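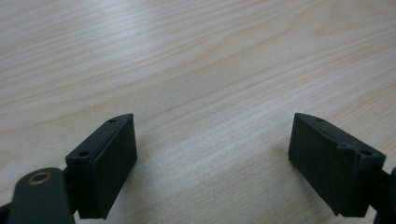 I have been trying to write letters again, the proper kind with a stamp, and it has been going better than I expected for somebody who used to sign birthday cards with just her initials. It started in February, when my old neighbor Tatiana Sokol moved to Gukow and made me promise I'd write (she doesn't do email, never has, and I wasn't about to lose her over it). So now I sit down on Tuesday evenings with a cup of tea and a pad of paper. The first ten minutes I mostly look at the table. Pale wood is good for that, all those long curving lines of grain running off at a slant, and my mind goes wandering along with them until I remember something I wanted to tell her. The plum tree! The new bus driver who sings! Then I'm off, and it's three pages before I look up.

I've gone through more paper than I'd like to admit. The pad I bought had 300 sheets, and I thought it would last me until I was ninety, but I keep crossing things out and starting over. Meifang Kong told me to stop doing that. She says the crossed-out parts are her favorite bit of any letter, and she's been writing to her aunt for 13 years, so I'm inclined to listen to her.

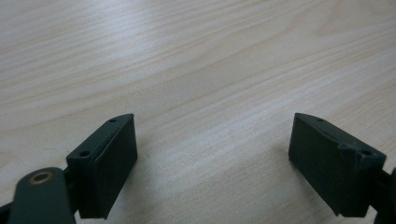

Ralten Letter Writers' Club

Joining was Meifang's idea too. We meet in the room over the bakery, and it smells so good up there that I've never once made it home without a loaf under my arm. Vinh Nông brings his fountain pens and lets everybody try them, which is generous of him considering how hard I press. Last time he read us part of a letter his grandfather sent home as a young man, mostly complaints about soup, and we laughed until Ximeng Jiang had to go and open a window.

Tatiana's latest came this morning, by the way. Four pages, both sides, and a pressed violet tucked in the fold. She wants my recipe for the lemon cake, so I suppose I'd better find out where I put it.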